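Felt hat came back from the rain with a wavy brim, can I fix it at home?

Struan Shearer
Posted in Hats and Headwear, September

Hello all. English is my second language, so please ask if I write something unclear.

I have a fur felt hat from Garneck, the Tello model, grey colour, with a brim that was flat when I bought it. I paid 679 dollars for it, so I am a little nervous to touch it. I wore it at an outdoor show in Gallcombe and it rained for the whole afternoon. I let it dry on the shelf, standing on its brim, and now the brim is wavy on the left side and at the back. The crown is still fine and it fits the same.

Can I make the brim flat again with steam from a kettle, or must I send it to a hatter? The nearest one is 200 kilometres away. If I have to post it, how should I pack it? 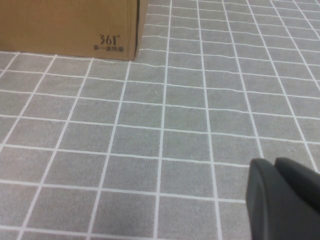
Cardboard box on the floor tiles

I do not have the original hat box any more.

Brock Sawatzky

You can do it at home. The standing on the brim is what made the wave. A damp hat should rest upside down on the crown, or on a hat stand if you own one.

Turn the sweatband out first so it stays away from the steam. Hold the wavy part over the kettle for 30 seconds, keep moving it, and keep your fingers out of the steam. Then lay the brim on a clean table with the crown hanging over the edge, and press that part flat with your hand until it is cool. Work on one small part at a time. If the felt feels soggy you gave it too much, so stop and let it dry before you try again.

Do not put an iron directly on the felt. I did this with a grey Waveck and it has had a shiny mark ever since.

For posting, fill the crown loosely with plain tissue and make a ring of rolled paper under the crown, so that the brim does not touch the bottom. The box should be at least 2 centimetres wider than the brim on every side. Ask the hatter for a price before you send anything.

prairiebrim

just wear it, wavy looks good. or put some heavy books on the brim overnight, worked for my dad's hat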